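Home Automation Board > Kits and Services > Ernel laundry module, anyone tried it?

riddale_tinkerer
22 May 2022
Has anyone had a go with the Ernel laundry add-on? Fustilberg has it on a 13 week trial and I'm very tempted. We've got a two-armed unit at the Riddale workshop that mostly sits idle.

Pirjo Ahonen
We've had ours since February and I love it! Setup took me 55 minutes, most of that teaching it where the washer door is. It handles baskets with both arms, and watching it work still makes my whole day.

hoani_dad
Love is a strong word for $1267. My kids do it for pocket money.

Santeri Harju
I'm with Hoani's dad on the price, and the grippers are fussy about stiff rims. Cloth is another matter — it's the best I've used for picking up a crumpled shirt. What colour and size of load are you running, Pirjo?

Pirjo Ahonen
Small mixed loads, Santeri, reds and navies together (I know, I know). Some from our front loader:

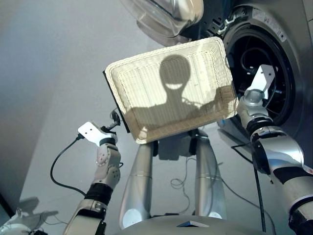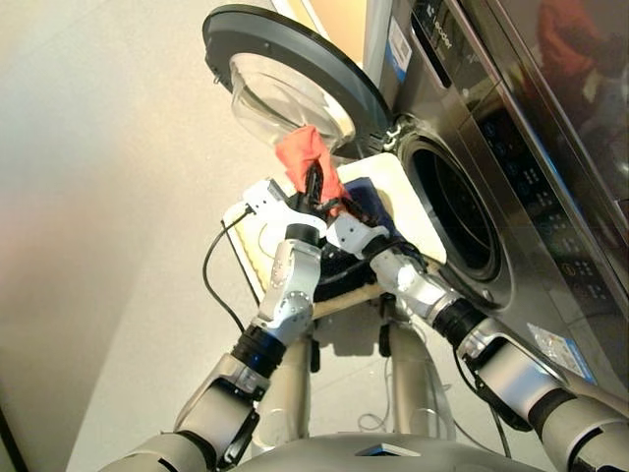
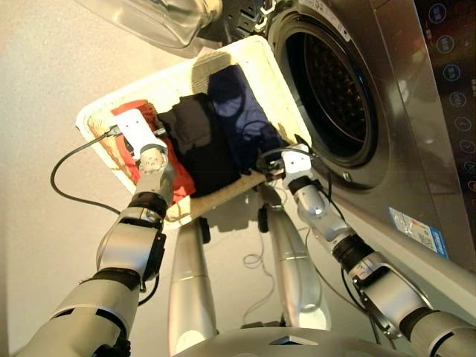

I keep to nine pieces or fewer, and I'd favour a light basket over a deep one. You do need clear floor in front of the washer, so measure first.

hoani_dad
Reds and navies together! Now I really don't trust it.

riddale_tinkerer
Ha! I'm sold on the trial at least. Santeri, which rims gave you grief?

Santeri Harju
The thick moulded ones. I'll dig out the model and post it tonight.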